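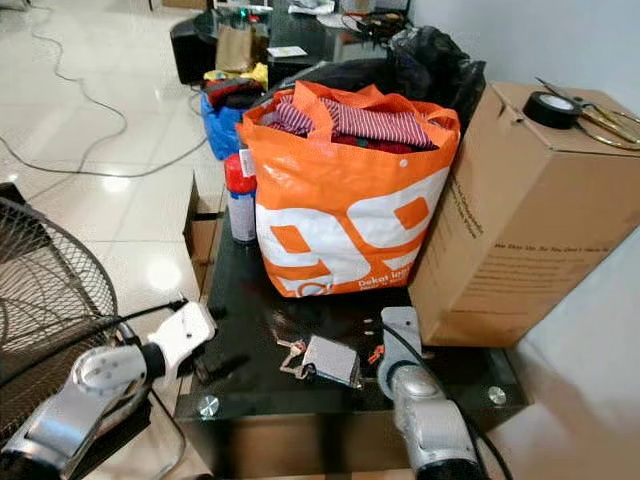

Unit 4. Brine-side heat exchange in binary geothermal plants

Lecturer: Elínborg Þrastardóttir
Problem session: Arnar Bach
Notes revised March 2019

4.1 Scope

These notes cover the heat exchangers between the geothermal brine and the working fluid. The turbine was treated in Unit 3, and the condenser and cooling tower are left to Unit 5. Read the section on saturation curves in Unit 2 first if you have not used it for a while. The Hiketano plant is used as the running case. Its brine is kept under pressure at 16 bar from the wellhead to the reinjection line, so it stays liquid all the way through.

4.2 Layout

A simple binary plant has two exchangers on the hot side. The preheater brings the working fluid from the feed pump outlet up to its boiling point. The evaporator turns it to vapor at nearly constant temperature. Brine passes through the evaporator first and the preheater second. The flows run in opposite directions, so the coldest brine meets the coldest working fluid.

Station numbers used throughout:

a brine inlet to evaporator
b brine between evaporator and preheater
c brine outlet to reinjection
1 working fluid inlet to preheater
2 working fluid at boiling point
3 saturated vapor to turbine

Some older problem sheets number the working fluid from the turbine inlet. Check the sketch on the sheet before you use any of its values.

4.3 Energy balance

Neglect heat loss to the air and changes in kinetic energy. Treat the specific heat of the brine as constant over each exchanger. For the evaporator:

m_b c_b (T_a - T_b) = m_w (h_3 - h_2)

For the preheater:

m_b c_b (T_b - T_c) = m_w (h_2 - h_1)

m_b and m_w are the mass flows of brine and working fluid. Dividing the first equation by the second removes both mass flows and the specific heat. The ratio of the two brine temperature drops is then fixed by the working fluid alone, once the boiling pressure and the feed temperature are known.

4.4 The pinch

Plot both temperatures against heat transferred. The brine line is straight. The working fluid line climbs through the preheater and then runs flat through the evaporator. The smallest gap normally falls at the corner between the two, and this gap is the pinch:

dT_p = T_b - T_2

A small pinch recovers more heat from the same brine but needs more surface. Raising the boiling pressure lifts T_2, and with a fixed pinch T_b rises with it. Less heat is then taken from the brine in the evaporator. The turbine gets more work from each kilogram of vapor, but there are fewer kilograms. Net power plotted against boiling pressure therefore has a maximum, which you will find numerically in Problem 3.

The pinch can move to the cold end if the feed temperature is high or if the fluid is close to its critical pressure. Always check the gap at station c as well.

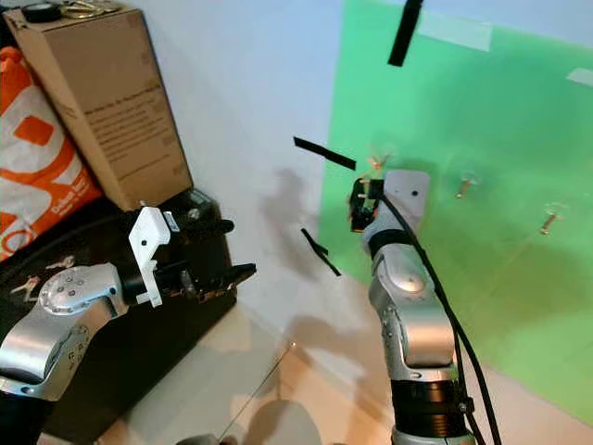 Figure 4.1. Two robot arms, one with a white bracket and black gripper, with a green screen at right.

4.5 Surface area

Use the log mean temperature difference for each exchanger separately. Do not take one mean across both, since the slope of the working fluid line changes at station 2.

Q = U A dT_lm

dT_lm = (dT_hot - dT_cold) / ln(dT_hot / dT_cold)

Here dT_hot and dT_cold are the temperature gaps at the two ends of the exchanger. If the two gaps are equal, the formula gives zero over zero and the plain gap is used instead. A spreadsheet will return an error at that point, so build in a test.

U depends on both film coefficients, the tube wall, and the fouling layer. For a clean plain tube, with areas taken as equal inside and out:

1/U = 1/h_i + t/k + 1/h_o

When a scale layer forms, add R_f to the right side. The wall term is usually small. In the preheater both sides are liquid and the two film terms are often of similar size. In the evaporator the boiling side has the higher coefficient, which makes the result more sensitive to what happens on the brine side.

4.6 Scaling and the reinjection limit

Silica is the main concern at the cold end. Quartz sets the silica content in the reservoir, but amorphous silica is what comes out of solution at the surface, and its solubility drops as the brine cools. The saturation index is

SI = C / C_am(T)

where C is the silica content of the brine and C_am is the solubility of amorphous silica at the local temperature. Below an index of one no scale is expected. Above one, the rate depends on pH, salinity, and residence time. Lowering the pH slows the reaction and leaves the solubility almost unchanged, so it buys time in the exchanger but the load is passed on to the reinjection well.

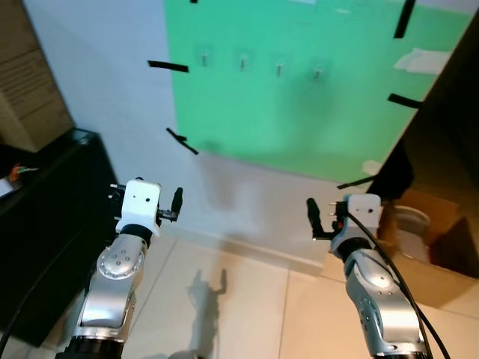

In design work the index is turned around to give a lowest allowed T_c. This limit often overrides the pinch. If the balance in 4.3 gives a T_c under the limit, there are two options: raise the boiling pressure, or add a recuperator between the turbine exhaust and the preheater inlet. The recuperator raises h_1, which cuts the preheater duty. It adds little power when the brine outlet is free to fall, and its value comes mostly from cases where it is not.

Carbonate scale behaves differently. Calcite becomes less soluble as temperature rises and forms where carbon dioxide leaves the liquid. Holding the brine under pressure is the usual defense.

4.7 Worked example

The preheater duty is 3000 kW and the brine cools by 20 K. Take c_b = 4.18 kJ/(kg K) and a brine density of 981 kg/m3. Find the brine mass flow and volume flow.

m_b = 3000 / (4.18 x 20) = 35.9 kg/s

V_b = 35.9 / 981 = 0.0366 m3/s

The volume flow is used to size the reinjection pipe. Real brine has a lower specific heat than pure water because of the dissolved salts. Using the pure water value gives a mass flow that is slightly low.

4.8 Problems

1. Derive the ratio (T_a - T_b)/(T_b - T_c) in terms of h_1, h_2, and h_3. State each assumption.

2. Show that the log mean difference tends to the plain gap when dT_hot approaches dT_cold.

3. Using the isopentane table from Unit 2, plot net power against boiling pressure for a fixed pinch. Mark the maximum and give T_c at that point.

4. Repeat Problem 3 with a lower limit on T_c. Describe how the maximum moves.

5. A fouling resistance R_f is added to a preheater of fixed area. Explain the direction of change in T_c and h_2, and say which of your equations no longer holds.

Solutions to 1 and 2 are handed in on paper. Problems 3 to 5 are due in April, with the spreadsheet attached. Kirsten Oddsson keeps the property tables and should be told of any errors found in them.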